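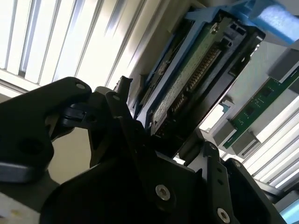
A drive carrier with its board in place, blue rails and all, next to a piece of light blue foam. Stikasville.

The Truritz open day starts at 10 on a Monday, which tells you something about who they expect to turn up. I had taken the bus from Cârtea Street, missed the stop, and walked back along a road that had plainly been designed by someone who disliked walking. By the time I reached the gate the good pastries were gone. There were 12 of us in the group, all wearing visitor badges that said VISITOR and nothing else.

Truritz takes in old server equipment from offices and hospitals, pulls it apart, tests what can be tested and sells the survivors. Our guide was Leidy Huamán, who runs the storage bench and has strong feelings about drive carriers. I had not previously met anyone with feelings of any kind about drive carriers. She gave us 28 minutes on them and I would have stayed for more.

A carrier, for those who have led fuller lives, is the plastic sled that lets you slide a drive in and out of a machine without a screwdriver. There are rails down the sides and a latch on the end, and the latch is what breaks. People pull on it at an angle, Leidy told us, with the expression of a dentist discussing toffee. The ones on show were a cheerful bright blue, a color picked for something that spends its working life in a dark cabinet behind a locked door.

With the board sitting in the carrier you can see the row of gold pins along its long edge, and this is where we were all told, twice, to keep our fingers to ourselves. A man from Plolard, the packaging firm down the road, asked how much the gold was worth. He was told. He did not ask again.

Shelving came next. The stockroom holds 1094 carriers, sorted by a system that made sense while it was being explained. Foam gets its own aisle, in sheets and offcuts, and I was allowed to press one. It was very good foam.

We finished in the canteen, where there was coffee and a raffle. First prize was a refurbished keyboard. I won second prize, a carrier with a cracked latch – now on my desk, holding 2 pens and a bus ticket.

The next open day is in October. Sign up at the front desk, and get off at the stop after the tire shop.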